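Saturday update, July 2019

So the timestamp bug is dead! I've been whining about it on here since June, and I promised I'd write it up once I figured it out, mostly so I don't make the same mess again next year.

Quick recap if you're new. I'm writing a little tracker that takes wide-angle video from a hand-held gripper and works out where the gripper was for every image. Plus a ball detector on top, which was supposed to be the easy bit (ha). I call the whole thing Bomurero, please don't ask. Indoors it was lovely. Outdoors in Lirnville the path would wander off sideways every time I turned my wrist fast, and I blamed the lens model for weeks. I recalibrated 4 times. I even rewrote the undistortion code, and it came out slower than the old one.

Then Emiliano Espinoza looked over my log and asked why the motion sensor data was running 3 images behind the video. Um. Good question! My loader was dropping the first few images of each clip and then lining everything up by index like they were still there. Slow motion hides it, fast turns don't. The fix was six lines, and I match on the real timestamps now.

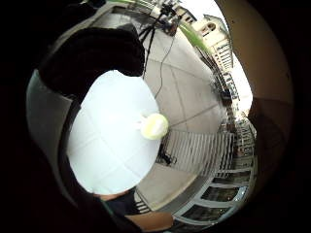 I reran all 514 clips overnight and the paths look so much better, even the ones where I'm swinging around like a maniac. The ball detector is still fussy, though. It likes a nice dark background and gets shy when the ball is near anything pale, so I'm going to try cropping before I undistort instead of after. I also want to mask out sleeves and hands, because the tracker keeps grabbing features on them and they move when I move.

Code goes up once I've cleaned out the swearing in the comments.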